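April, evening

Slept until twenty to seven and had porridge. The bus was full so I walked the last bit, past the chemist and the place that used to be Norkance Carpets, and got in just before half past eight. It was raining a little but I didn't bother with the hood.

The main job today was the shirts. We have 440 to get folded and boxed for Ivia before their summer fair, and after yesterday we were further behind than I had told Severino Carrasco. He didn't make a fuss. He asked how many were left, I told him, and he wrote it on the back of his hand. We agreed to leave the children's sizes to the end, as they go quickly.
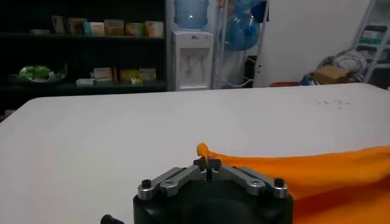 I have changed my mind about the fold. For the first week I did it the way my mother did, sleeves in, then sides, then up from the bottom, and it makes a nice square but it takes too long. Now I go with the pinch method, which I learned years ago in the shop at Vevavar and had half forgotten. It all depends on getting a good pinch at the start. If the cloth comes up in a small twisted peak and the rest spreads out smooth to the side, like the orange one, the fold will follow. If I catch too much of it I get a lump in the middle and have to shake it out and begin again. My thumbs ached by ten o'clock and I put hand cream on, then had to wait for it to sink in before touching anything.

Severino still does his the long way. His piles are neater than mine. I do more of them, so between us it comes out even, and I have stopped redoing the ones at the bottom of my own pile just because his look better.

The cotton is heavier than the last lot. Twal sent a note with the delivery saying the weight had gone up and the price hadn't, which I read twice. The medium and the large are hard to tell apart without looking at the neck label, and I had put 19 larges in with the mediums before I noticed. That cost me the time up to the tea break. I have now written M and L on two sheets of paper and taped one to each box. I should have done it on the first morning. 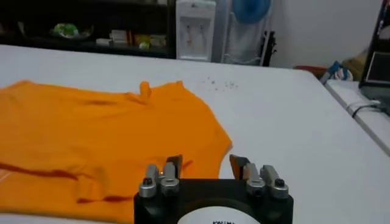 For creases, the flat of the hand is enough most of the time. I start near the collar and go down, and do the hem last. The ones that have sat folded in the delivery sacks have a hard line across the lower part that a hand won't shift, and those go on one side for the steamer. I did steam a few after lunch. It is slow to heat up and it spits, so I held it over the floor until it settled.

I also need to be stricter about the table. Bits collect on it through the day and an orange shirt may not show them but the white ones certainly will. I told myself I would wipe it before every new box. I managed it for the morning.

Lunch was cheese and pickle and an apple. Severino had soup and told me about his sister's flat, where the boiler has gone again. They have been told it will be more than 1000 to replace and the landlord is not answering. I said she should put it in writing and keep a copy. He said she had done that in January.

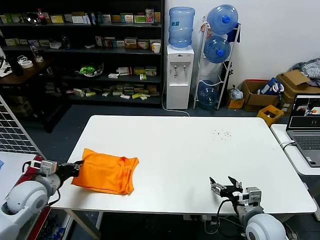

The afternoon went better than the morning. I got into a rhythm and hardly looked up until four. Filled my bottle and drank most of it standing up. My back is better if I stand with one foot forward and swap over now and then, so I am going to keep doing that. The good shoes helped as well. I won't wear the flat ones again for this.

Ivia rang at ten past four to ask whether we could do them in bundles of 2 for the helpers, one to wear and one spare. I said yes without thinking it through. It means opening the boxes already taped. Severino said to leave those until the rest are folded and do all the bundling in one go, and I think he is right, though I would have liked to get it out of the way.

Home by six. Beans on toast, then I put a wash on and left my own shirts in the basket, as I have no wish to fold anything else tonight. Must take more tape tomorrow, and ring the dentist before nine.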